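Teaching a sidewalk rover in a city that isn't there

October 29, 2022

I said I'd write up the rover once I had something to report, and what I have to report is mostly doubt.
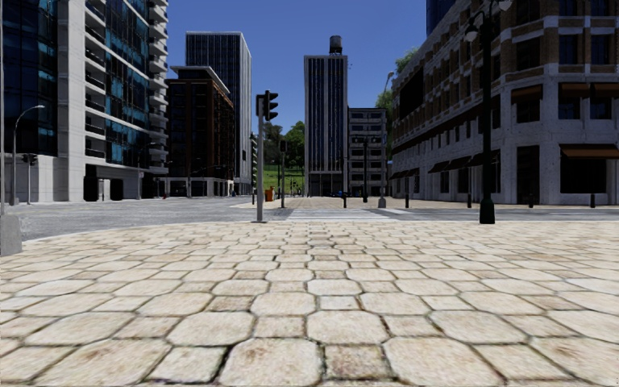

The plan, for anyone who missed the last post, is a knee-high delivery rover that can get itself from one end of a block to the other and stop at a curb without falling off it. Four wheels, a secondhand wheelchair motor on each side, one camera on a mast. It lives on the end bench at Murkside, the shared workshop I pay too much to belong to. Erdal Demirtaş did the welding and most of the wiring. I do the software, so when it drives into something I'm the one who gets looked at.

In September it drove into the drill press. Twice. After the second time Erdal suggested, politely, that I might like to do my learning somewhere without a drill press in it. So I gave in and set up the simulator.

I have been rude about simulators on this blog before and I'm not taking it back. My complaint is simple. You spend weeks getting a robot to behave in a place where the sun never gets in the lens and every wheel grips exactly as hard as you typed in. Then you carry it outside and it behaves like a shopping cart. People show me videos of their simulated robots all the time. I would like to see more videos of the other kind.

Still, I had a drill press problem, so in it went. I used a city map that somebody else built, driving a boxy stand-in for our rover that has the right wheelbase and the wrong everything else. The computer doing the work is the old desktop Karla Villaseñor left at the shop when she upgraded. It's fine. The fan sounds like a hand dryer.

The good news first. The curb detector, which I've named Jirka for reasons that made sense at one in the morning, works in there. I ran 247 approaches to a curb over the course of two weeks, all started by a script so I couldn't pick the flattering ones. It failed to stop on 13 of them. If you'd told me that number a year ago I'd have bought everyone lunch.

Now here's why I haven't bought anyone lunch.

Most of those curbs are the same curb. I don't mean that as a figure of speech, I mean the map reuses the same piece, same height, same edge, same gray. A detector that has learned one curb very well will score very well on that map. I went through the 13 failures one at a time and six of them came from a single corner where the pavement color is close to the road color and the light falls flat across both. So the one place in the whole city that looks a bit like my actual street is the place it does worst. I find that hard to get excited about.

Paving is the other thing. The plaza slabs I've been starting from have dark grout lines between them, and on the screen that's all they are, lines. The rover rolls over them as if they were printed on a tablecloth. On the real sidewalk outside Murkside the joints are deep enough to catch a caster, and there's one by the loading door that has eaten a front wheel so thoroughly that we had to pry it out with a tire iron. I tried adding some random shake to the simulated camera to make up for it. It made the numbers slightly worse and I have no idea if it made them more true.

Bláthnaid Ó Néill, who knows far more about this than I do and runs her own rover project out of a garage, read my notes and thinks I'm being unfair. Her argument is that the simulator was never supposed to tell me the robot works. It's supposed to tell me cheaply when it doesn't. By that measure it has done its job, because I found two bugs in it that I would certainly have found with the drill press instead. One was a sign error in the steering that only showed up when reversing. The other was a timer that started counting before the camera was awake, so the rover spent its first second driving on a blank picture. That second one explains the drill press, by the way. Both times.

I grant her the bugs. Those are real bugs and they're really fixed. I just notice that neither of them had anything to do with curbs or streets. I could have found them in an empty gray box with a floor.

Then we took it outside, which is the part I'd been putting off. Eliseo Arellano blocked off the alley behind the shop with his van and we chalked a start line. We did 40 runs at the real curb over two afternoons, with Erdal holding a rope tied to the back of the chassis like a man walking a very stupid dog. I had privately guessed it would stop on half of them. It stopped on 29. So it beat my guess, and it was also nowhere close to what the simulator promised me, and I'm not sure which of those I'm supposed to write in the notebook.

The failures outside were nothing like the failures inside. Wet leaves along the gutter, mostly. It took the leaves for more sidewalk and went straight on until Erdal leaned back. There was also a stretch late in the day when the sun came down the alley and it refused to move at all, which I counted as a failure even though Eliseo said it was the smartest thing he'd seen it do.

A few people asked what I've spent. The map was free, the desktop was free, and my evenings apparently don't count. The Fedeck motor controllers were the expensive part and one of them already runs hotter than its twin. I've moved it to the outside of the stack where it gets some air and I'm keeping an eye on it.

What I'm going to do next is dull. I'm going to take pictures of as many ugly curbs as I can stand to, the crumbling one on Pruitt included, and train on those first. The simulator stays on the desktop for catching dumb mistakes before they leave the bench. I've stopped writing its stopping rate on the whiteboard, though. Visitors kept reading it as if it were the robot's.

Erdal wants to put a bumper on it. I said we shouldn't need one if the detector does its job, and he went and cut the foam anyway.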